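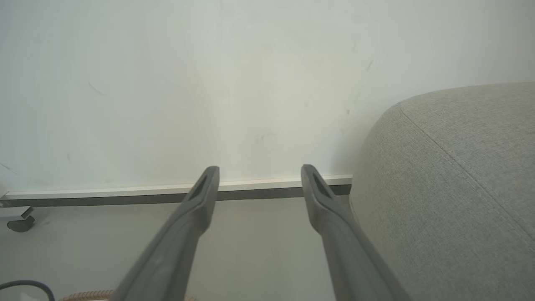
The sitting room at Dindska: off-white wall, pale floor, upholstered seat to the right

Call for participants: come and help us learn how people really deal with clothes on the sofa

Dindska is a small home-habits project in Droltmont, and we are looking for 26 adults who would be willing to spend part of a day with us doing something most of us do all week long without thinking much of it - picking up clothes, sorting them, folding them (or not folding them!) and getting them to wherever they are supposed to go. We want to hear from neat folders, from stuffers, and very much from people whose clean clothes live on a chair until they are worn again.

You don't need any special skill, and please don't practice. The way you already do it at home is the way we would love to see it done.

The room is a plain one and we have kept it that way on purpose, with a gray upholstered seat, a smooth floor and not much on the walls to distract you. You will find clothes left in heaps on the seat, red and white ones among them, and we will ask you to tidy up at your own pace, then sit down with a hot drink and tell us how you decided what went where. 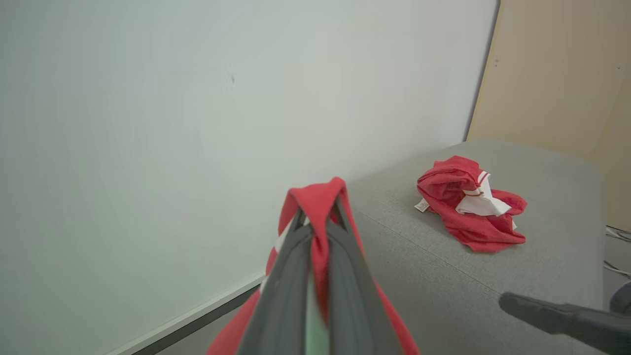 What a visit involves

Each visit lasts 219 minutes, and that includes a proper break with soup and bread from the Cukholm bakery downstairs. You will do three rounds of tidying, with a chat after each one. Some of the garments are easy and some are a nuisance, and you are welcome to grumble out loud, as our last group did with great spirit back in September.

There is a shallow off-white laundry basket on the floor, the kind with rows of little holes in the sides and a handle opening you can get your hand through.
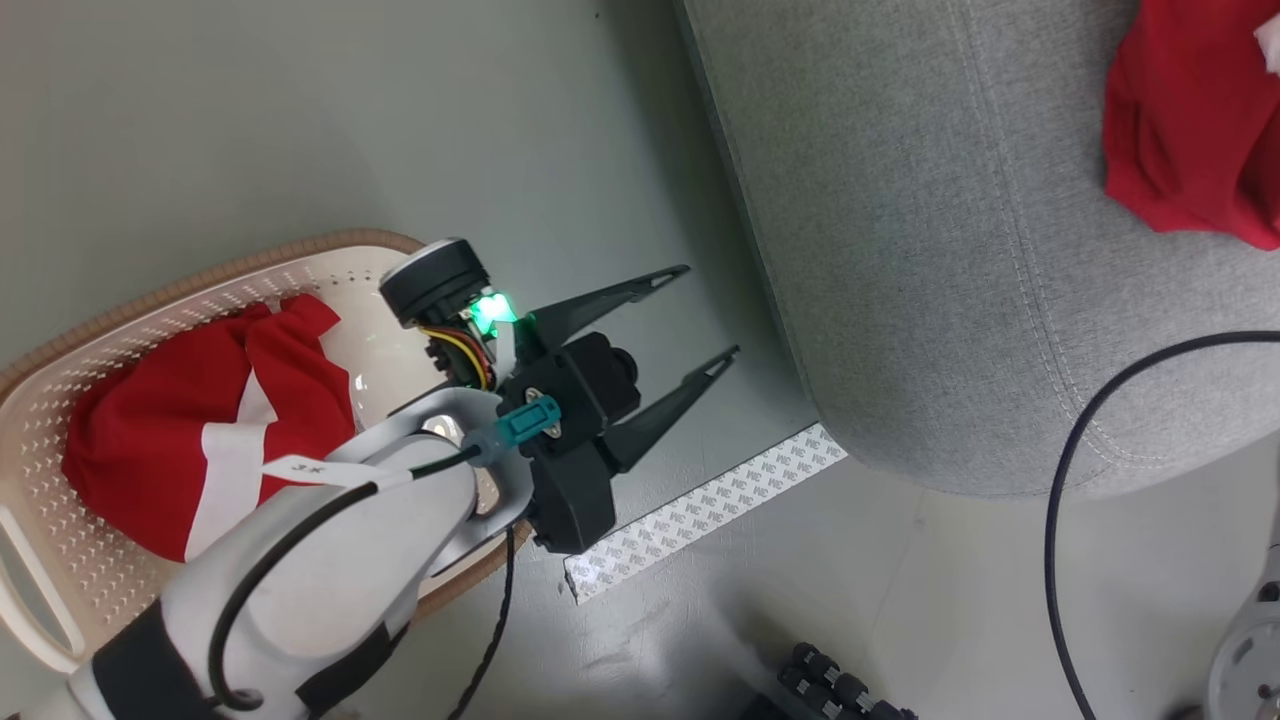

You may carry it about, set it up on the seat beside you or leave it where it is, whichever feels most natural, and if you would sooner work from the floor, that is perfectly fine too.

Who can take part

Anyone 18 or over who does at least some of the laundry at home. If bending or lifting is hard for you, please still write - we can raise things up and slow things down.

Thanks and travel

We give every participant a gift card for the Ismail household store and pay bus fare both ways. Line 14 stops right outside.

How to apply

Send us a few lines about laundry in your home, quoting reference 3177, by December 20, 2021. Notes can be dropped at the Dindska front desk or sent through the contact form on our page. We read every one, and we will write back whether or not we have a place for you.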